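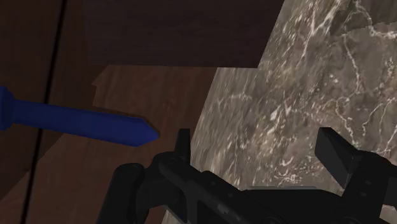
No. 14

I went to the open afternoon at Vunham in February, mostly to see the simulation room. Tamara Tkachuk ran the session. It was meant for up to 85 people, so they split us into groups and mine went in at 2 pm.

The program they use is called Tatel. Everything happens on screen first: the gripper, the wood, a big veined block of marble and a blue tool with a pointed tip. Tamara said the tool is a plain shape on purpose. The marble and wood get fancier textures to see if the software is thrown off by a busy background. I liked the marble. My neighbour Filippos Petridis thought it looked like his parents' bathroom in Geelong.

The view we were given is the one close to the black fingers, and it takes some getting used to. You lose track of how far away things are. With the tip almost at the left finger I couldn't have told you if there was a gap or not until Bohdan Symonenko brought up a side view on the other monitor.

We each got five minutes on the controls. They're touchier than I expected, and I kept overshooting. Yaroslav Prokopenko, who wrote most of the grasping code, told me to make smaller moves and stop between them, and that helped a fair bit.

Question time was short. Someone asked when the real arm would be running and the answer was later this year, once the new bench is in.

Parking is behind the building, off the laneway. Tea and biscuits were free. I've put my name down for the next one.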